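Dead heat (betting)

In betting, a dead heat is a result in which two or more runners cannot be separated at the finish and share the same placing. The term is used mainly in horse racing and greyhound racing, though bookmakers apply the same settlement rules to golf, athletics and other events where ties occur.

Origin of the term

A "heat" was one of several runs over the same course that together made up a race. When two horses finished level, the heat did not count toward the result and was called dead. The horses often met again the same day in a deciding run. Run-offs fell out of use as owners came to prefer dividing the prize, and the phrase stayed on as the name for the tie itself.

Judging

Before cameras were placed at the finish line, the judge decided by eye, and close finishes were often given as ties. The photo finish reduced the number of dead heats sharply. It records a narrow strip at the line over a period of time, so each horse is shown at the moment its nose arrives. A dead heat is declared only when the print shows no margin between them.

Settlement of fixed-odds bets

With a bookmaker, the stake is divided by the number of runners sharing the place. In a two-way dead heat for first, half the stake is settled as a winner at full odds and the other half is lost. A $10 win bet at 4–1 therefore returns $25, made up of $20 in winnings and $5 of stake. In a three-way tie, one third of the stake is treated as winning. At short prices the bettor can receive less than the original stake – an even-money bet in a three-way tie is one such case.

Place bets are reduced only when the tie affects the last paying position. If two horses tie for second and three places are paid, both place bets are settled in full.

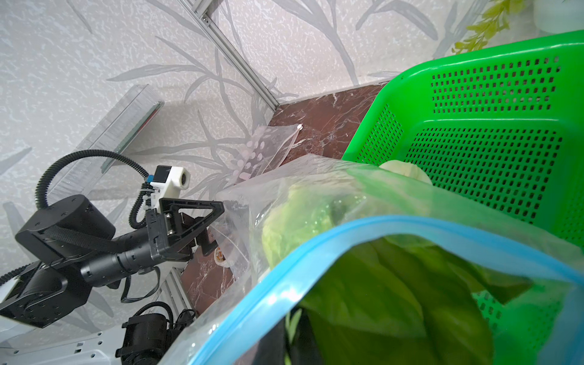 Pari-mutuel pools

In pari-mutuel betting the stake is not divided. The net win pool is shared between the tied runners, and a separate payout is worked out for each. The less heavily backed horse normally pays more. Exacta pools are usually split between the two finishing orders when the tie is for first, so 3–7 and 7–3 are both winning tickets.

Prize money

Owners of tied horses normally add together the prizes for the positions involved and divide the total equally. A trophy cannot be shared this way, and some tracks draw lots for it or supply a second one.

In other sports

Golf betting produces the most frequent cases. Several players often tie for the final place position, and the stake is divided in proportion to the number of places left. If four players tie for fifth and only five places are paid, one quarter of the place stake is settled as a winner. Ties for first are generally broken by a playoff, and the playoff winner is paid in full.

See also

Photo finish
Each-way bet
Pari-mutuel betting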